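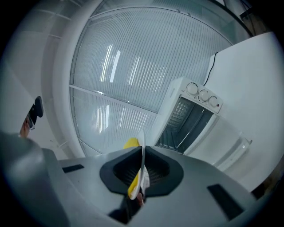
Yellow and white, with a toaster oven to the right.

Posted Thursday by Lucienne Pruvost

Flidoren reunion – is the September show the full lineup??

You guys, I have been grinning since lunch. Flidoren are listed for the Fletia in September, and the poster says "original members." I saw them 16 years ago and still know every word of Correia. If Jolán Csizmadia is back on vocals I will lose my mind!

prulaufan42
She's back! The venue page has her name first. I'm going both nights if my boss lets me.

sidetwo_sam
Love the excitement, but I'd wait. The venue page also had her down for the spring date and she never came out. "Original members" could mean the drummer and a cousin.

Lucienne Pruvost
Sam, the spring date was a solo set by the guitarist, and they fixed that page a day later. This one is on her own account, with a rehearsal clip – her voice sounds huge.

sidetwo_sam
OK, I missed the clip. Still not paying 42 bucks for a band that has put out one good record.

prulaufan42
One?? Prulau is the better album, and I'll argue that all night. The last three songs are the best thing they ever did.

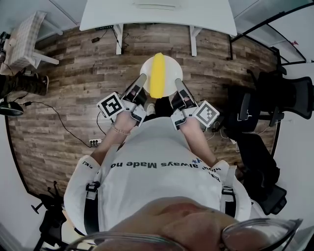 marnie_k
Are there any floor tickets left?

prulaufan42
Floor sold out this morning, but the balcony is still open. The room holds 4,000 and they're letting up to 700 into the late show too.

marnie_k
Balcony it is! Got two, row C. My sister doesn't know yet.

sidetwo_sam
Balcony sound is muddy in there, just so you know. I've had better luck standing by the desk.

Lucienne Pruvost
I sat up there last year and it was gorgeous, you could hear every harmony. Marnie, come find me before the doors open, I'll be the one in the old tour jacket (the green one with the broken zipper). And Sam, I'm saving you a spot in line anyway.

sidetwo_sam
If they open with Correia I might show up.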